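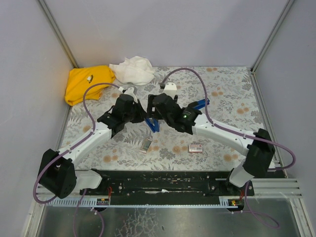
Printed cotton tablecloths are harder to fold flat than plain ones, and the fault is mostly in the hem. A hem is three layers of cloth, so it stacks up faster than the middle and the pile tips over. My method is to fold in thirds lengthwise, then in half, then turn the hem edge inward on the last fold. It works for T-shirts as well. A yellow shirt crumpled at the back of a table, with a white cloth bunched beside it against the wall, takes up more room than both would if folded. Grey fern leaves and orange flowers on the table covering do make small things hard to find, so I clear cloth first and look for small items second.

I keep a list of what goes where. It has been running since June and now stands at 1,121 entries, most of them dull. Textiles go in the Levell drawer unit, which is rated for 200 folded pieces if the pieces are thin. Mine are not thin. Stationery goes in the shallow tray above it. Anything with fuel in it goes in a metal tin on its own, away from paper and cloth.
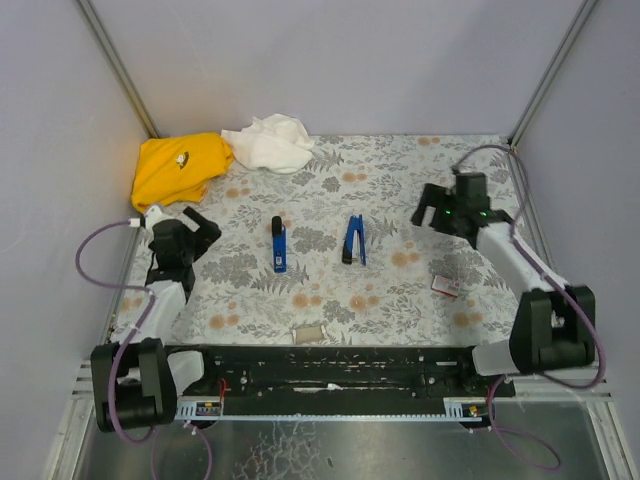 Lighter and stapler, side by side.

The stapler belongs in the tray, on its base and with the staples removed if it will be stored for long. I buy staples in boxes of 2,000 and still have most of a box. The lighter goes in the tin. Cards and small packets get a separate envelope, labelled by colour, and the envelope is emptied twice a year.

Next job is the drawer runners, which have started to stick on the left side.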